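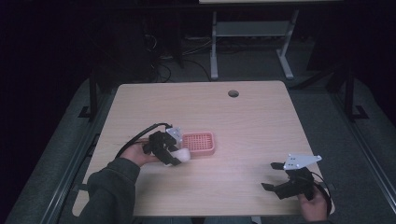

Figure 1. Two-handed pick-and-place with hand-held grippers, pink basket task, Skummont site.

Progress report, work package 3: Operating rules for demonstration recording
Reporting date: 28th August
Prepared by Kuipers for the Stostitz program office

Status

Draft B of the operating rules has been in use at Skummont since January. The Gandthorpe site changed over later and still runs the old start checklist on one station. Both sites now log against the same form.

In this period 605 demonstrations were recorded under Draft B. Of these, 134 were rejected at review and 341 have been accepted. The remainder are waiting for a second reviewer.

Rules changed in this period

Rule 4 (start position). Both grippers must be inside the table edge and in view before recording begins. The earlier text allowed one gripper to enter later, and reviewers at the two sites read it differently.

Rule 7 (cables). Gripper cables are to be routed behind the hand and kept clear of the target container. A cable that touches the container during a placement is a reject — no exceptions for light contact.

Rule 9 (idle hand). The gripper not in use stays open and still on its own side of the table. Small corrections of the wrist are allowed.

Rule 12 (soft objects). Objects that deform under grip are released inside the container, below the rim where its depth allows. Dropping from height is recorded under a separate code.

Findings

Most rejects fall under Rules 4 and 7. Rule 9 is followed well, but the word "still" needs a tolerance. Reviewers have asked for a distance in millimeters and we agree. Rule 12 is hard to judge with shallow trays, where the rim gives little reference.

Deviations from plan

The cross-site review was due to be finished in this period. It is running late. Gandthorpe files use a different naming order and had to be renamed by hand before they could be paired. No extra budget is requested.

Next period

Set the Rule 9 tolerance. Close the open reviews. Move the last Gandthorpe station to the new checklist. Issue Draft C to both sites — Stostitz to confirm whether it also wants the reject codes as a separate annex.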